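Zondach open day at Siltby, who went?

dlangat
Posted 20/12/2024
Went over to the Zondach open day and figured I'd write it up before I forget. They had the hand-held grippers out and let visitors try them. You squeeze the handle, pick something up, put it down, and the recording goes into the pile they train the arm on. I waited 23 minutes for my turn. Gitau Urio ran the table and was patient with everybody.

The job was a clear plastic bag with white handles and a yellow ring in it. Harder than I expected.
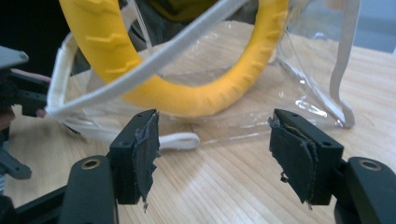 I kept going for the handles from the side and pushing the whole thing away. Gitau told me to come in lower and slower, and that helped. Got 2 decent tries out of 13.

siltby_mike
Was the big arm running? That was what I drove out for in April and it was down all day.

dlangat
Running, yes, in the back room. Slow, but it ran. Dennis Barasa gave the talk and said they were up to 1427 recordings before the doors opened.

cleggd
I was there too. Nice people, but I don't see the point of having the public do it. Half of us had never held one. If I trained a new guy on bad habits I'd get bad habits back.

manlok_t
Disagree with Derek. They sort them afterward and toss the poor ones. Edurden does it the same way. I'd worry more about the grip pads – those were pretty chewed up.
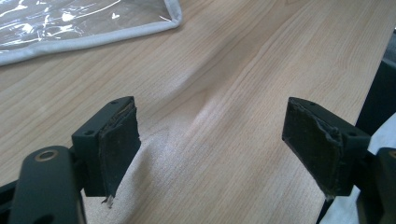 When the edges get ragged like that, thin plastic can catch on them. We change ours at Tuhiwai as soon as the corners lift. Takes five minutes with a strip of new rubber and a knife.

cleggd
Fair enough on the pads. I still say sorting is a lot of work for a few usable tries. Pay two people who know the tool and be done with it.

dlangat
Two people would both grab it the same way, though. Gitau said they want the odd approaches.

cleggd
They got plenty of those from me.

siltby_mike
Is there another one in April? And is parking still behind the building?

dlangat
April, yes, no day set yet. Parking is across the road now.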